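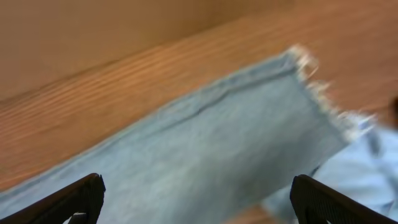

Faraji Mosoti asks whether a grasp on a frayed edge should count as a hem grasp at all, given that the policy has only ever been told "hem". My view is that it should, and the rest of the thread can argue it out.

August 27, 2026
Posted by Iolo Trevor

The set stands at 3,398 teleoperated episodes, all garment handling, two arms, wooden table. Wrist cameras and head camera are logged together. The task string is "lay the jeans flat, then fold". I am trying to settle the annotation rules before we train on Alusix again, as the last run was done with labels from three people who had not agreed on anything.

Points I would like settled:

1. Raw-cut hems. Same label as a stitched hem, or a separate one?
2. Idle time at the start of an episode. Keep or trim?
3. Other garments left on the table. Clear them between episodes or leave them?

My own answers are same label, trim, leave them.

Emiko Mizuno
Disagree on 1. A stitched hem has a thickness the fingers can close on. A raw edge is one layer with loose threads past it, and the operator has to decide where the cloth stops. If both carry one label you lose the only means of finding out later which of them the policy is bad at. It costs one extra tag. Add it.

Agree on 3. Not sure on 2, see below.

On 2, the trimming script at Grusach cut everything before the first gripper closure. That also removed the approach, and the model then had very little idea how to get from a parked arm to the cloth. We had to go back to the raw logs. 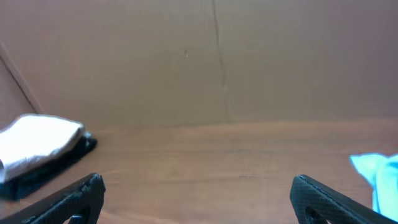

What I would do is cut on joint velocity. Find the first sample where either arm moves above threshold, go back half a second, and start there. The approach survives and the waiting goes. At 60 Hz that half second is 30 samples per episode, so storage is not an argument.

Chie Tsuchiya
Velocity threshold has its own trouble. Some operators fidget. The leader arms get nudged while they settle in the chair and the script takes that for the start. I would want the threshold held for a minimum time before it counts.

As to the other garments, I would clear them. The policy should learn jeans first. Distractors can come in a second batch, labelled as such, so the two can be compared.

Iolo Trevor
Clearing the table is the slowest part of a reset. With a 1,000 episode batch that is a good deal of operator time spent moving things that are going to be there in use anyway. I have no objection to a tag for clutter, but I am not running a clean batch.

For anyone who has not opened the head camera stream, the relevant state is the one where a leg is held by the hem and the other is still lying at an angle.
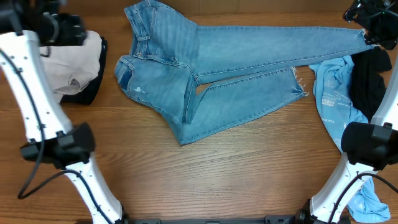
Most of the disagreement between annotators falls on this stage. One marks "spread" as finished once the waistband and both legs are visible from above. Another waits until both grippers have let go. The difference matters, as the second rule puts the release inside the spreading segment and the first puts it in the fold.

I propose the second rule. Release is easy to find from the gripper trace and does not depend on anyone's opinion of what flat means.

Haruna Minami
Second rule is fine until an operator never lets go and moves straight into the fold with the same grip. There are plenty of those in the Fukuda portion. You would get a spreading segment running to the end of the episode.

Suggest: release, or first movement of the held hem towards the waistband, whichever is earlier.

Emiko Mizuno
+1 to Haruna's wording.

Iolo Trevor
Accepted. I have put it in the draft guide as 4.2, and Chie's minimum hold time is in 2.1. Hem tags are split as Emiko asked, "hem_stitched" and "hem_raw". I still think the split is unnecessary but it is cheap.

Chie Tsuchiya
And rips? A finger can catch in a hole in the leg, and the gripper trace will look like a grasp.

Iolo Trevor
Not covered. Draft tag "catch_rip", to be used only when the cloth moves with the finger.
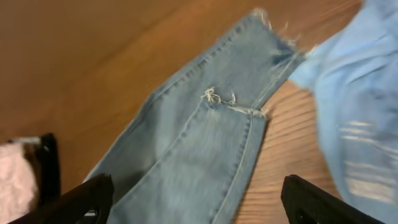
Nistberg, October

Reopening this as the relabelling is finished. The raw hem tag is in use throughout and I withdraw my remark about it being unnecessary. The held-out grasp failures sit mostly under "hem_raw", which the old labels would have hidden. "catch_rip" is a different matter. Two annotators given the same episodes did not agree on it often enough for me to train on it, so it is kept in the files and masked in the loader.

Clutter is tagged per episode, not per garment. Chie has asked for per garment and I have said no for this release.

— Iolo Trevor

Faraji Mosoti
Does the mask also cover the frames before the catch, or only the catch itself? If it is only the catch, the policy still sees the approach that led to it.

Iolo Trevor
Only the catch. I will extend it back to the last open-gripper command and rerun.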